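Pekuro Organizer Sorting, Known Fault Notes

Please read this page before you train on anything from the June sessions. It is mostly about one fault, and I would sooner bore you with it than have you find it the way we did.

The task is simple enough: small items go into the slots of an open organizer on the tabletop, and a person stays close by to set up and reset. On Thursday the hand failed to let go when told to. The Vasylenko driver reported the fingers as open, the log agreed, and the hand carried on holding its item for up to 8 seconds.

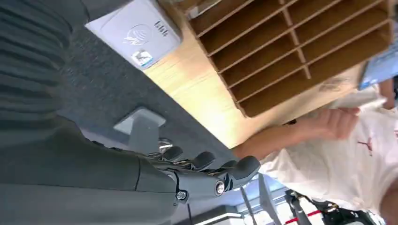
2 min read

We traced it to stale joint readings. When the wrist link dropped packets, the driver kept repeating the last good value and never raised an error, so our stop check passed when it had no business passing. Rostyslav Maksymiv spotted it in the timestamps, bless him, after the rest of us had spent a long afternoon blaming the fingertips.

Of the 326 episodes in the set, 4 show the fault clearly. They are still included, with the flag stale_grip set to true, and you should filter them out unless faults are what you study.
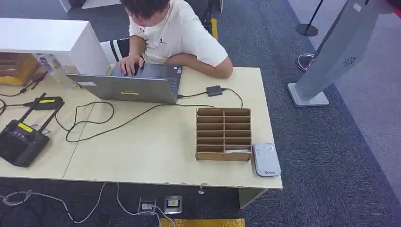

Operator at the laptop, with the organizer on the table.

What changed in version 2: the Uvska controller now halts the arm if a reading is older than two control cycles, and a restart has to be confirmed by hand at the laptop. Please don't script around that. We also ask everyone to keep their hands off the table until the arm reports a full stop, however tempting it is to reach in and straighten something.

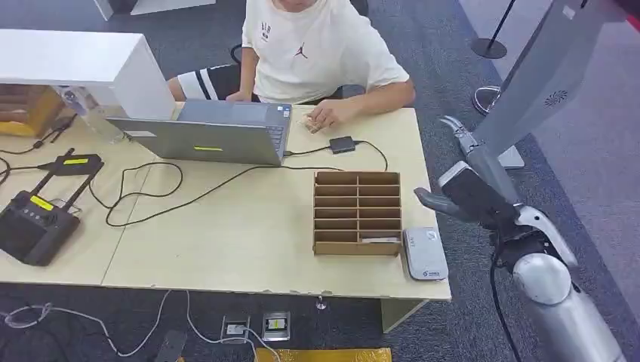

Gripper pointing toward the table, operator seated behind it.

Still open: the Beklow logger writes its clock a little late on long sessions, so compare timestamps within an episode and be wary of comparing across them. If you run into a grip fault we missed, do send us the episode name and we'll gladly take a look.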